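Week 4: Hanging, Height and the Empty Wall

Welcome back, everyone, and thank you to those of you who stayed behind last time to help stack the chairs. These notes go with the talk on arranging a room, and as usual I've put in more than we'll get through before the break, so please take them home and have a slow read with a cup of tea. If you missed the week on colour, Estíbaliz Moya has kindly left spare copies of her handout in the tray by the door.

We'll begin with floor, because most people begin with furniture and then wonder why they feel hemmed in. A stretch of plain floor does a lot of work in a room. It gives the eye somewhere to rest, and it lets a single timber piece be the thing you notice when you walk in. My own rule, which I learned from Tin-yau Shek when we were both starting out, is to put in half of what you own, live with it for a fortnight, and only then decide what comes back from the garage.

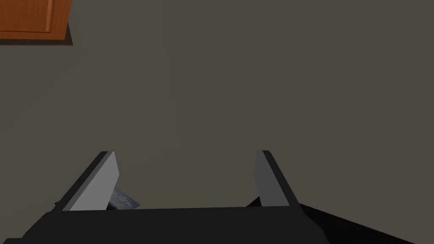 Clorach Adult Learning Centre — Home and Interiors Program

Now to the walls, and the question I'm asked more than any other: how high? The old answer is eye level, which is a fine answer until you remember that a household is made up of people of different sizes, and that in a dining room everybody is sitting down. Try it with a helper. Have them hold the picture up while you sit, stand and come through the doorway, and ask them to move it a little at a time until you stop fussing. Mark the spot in soft pencil. Then go away and do something else for an hour before you pick up the hammer!

Small pictures are harder than large ones. A little print on a wide wall can look lost, or it can look very sure of itself, and the difference is mostly in what's near it. Keep it in company with a lamp, a chair, the end of a shelf, or else give it the whole wall and don't apologise for it. What tends to go wrong is the halfway arrangement, where it sits near enough to something to seem related and too far off to be talking to it.

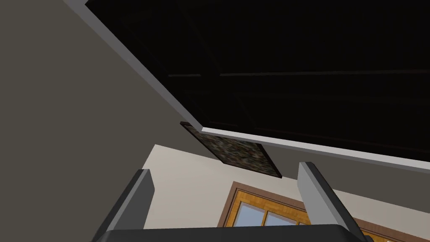 Sloping ceilings and odd angles deserve a paragraph of their own, as several of you live in attic flats or in those lovely old places out at Bokham. Hang to the floor, never to the slope. If you tilt your thinking to follow the ceiling line, everything below it starts to look crooked, and no amount of nudging will put it right. Leave a good hand's width between the picture and any trim, more if the trim is a strong contrast to the wall.

A word on groupings, which Kelly Caldeira will cover properly next week. Lay the whole lot out on the floor first, on a sheet of brown paper, and trace around each one. Tape the paper to the wall and hammer straight through it. It sounds like a palaver, but it saves a great deal of filler.

For next time, please choose one wall at home and draw it to scale, with doors, windows, switches and anything that's screwed down. Write up to 500 words on what you'd hang there and what you'd leave alone. Macarena Figueroa has offered to look over drafts during the tea break. Bring a pencil, a tape measure and 30 centimetres of string.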